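About us

Planditz is a small research company with its workshop in Jodbridge and a second, smaller room in Prelholm. We study how a robot arm can learn household and washroom work from the view of its own hand. We started with 2 people and one arm, and we still keep the team small enough that everybody who writes the software also spends time guiding the arms.

What we work on

Most robot systems look at the work from a camera on the ceiling or on a stand. This gives a good overview, but the arm often hides the thing it should touch. Our method, which we call Macedo, uses the small camera near the gripper as its main source. A person guides the arm through a task, the camera records the view together with the position of the arm, and the model learns from these recordings which movement should come next.

The difficult part is that a camera at the hand is never calm. When the arm turns quickly, near things become smeared and the light can change from very bright to almost black inside one view. In our first experiments we removed all blurred pictures before training. The results were tidy on paper, but the arm became unsure each time it moved fast. Today we keep the blurred pictures and give them a lower weight – the model should know what the world looks like during a movement too.
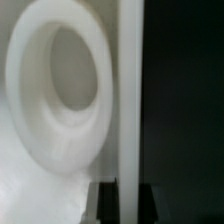 A toilet bowl from the gripper camera, with strong motion blur and a dark area to the right.

We compared both ways of training in February. Each model was trained on 3,000 short recordings and then tested in 100 attempts on the same tasks. The model that had learned from blurred pictures stopped less often in the middle of a movement, and it needed fewer corrections from the person who supervised it. For slow and exact movements we found no clear difference between the two, and we say this openly in our report.

From large things to small ones

The second part of Macedo concerns objects with little contrast. White on white is common in bathrooms and kitchens, and it is hard for a camera which sees only a small area. We train the model to use soft shadows and the edges of openings, as these often tell more about the position of an object than its colour does.

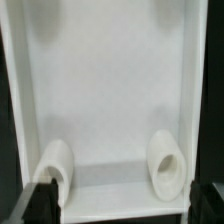
Two white hollow cylinders in a white tray, seen between the open gripper fingers.

For this kind of task we ask for 50 guided recordings before we let a model try alone. It is a modest number, and we would like to make it smaller. At the moment the model still has problems when two openings point in nearly the same direction, and we are working on a better way to choose between them.

How we work with others

We share our methods with universities and with companies that make equipment for cleaning and care. Partners may bring their own objects to Jodbridge and record with our arms, or we can help them to prepare a station in their own rooms. Prelholm is used mainly for the longer tests and for teaching.

Students who wish to write their thesis with us are welcome. You do not need experience with robots, but you should have patience and like to look at recordings carefully. Please write to us in English and tell us in a few lines which question interests you – we read all messages and answer them ourselves.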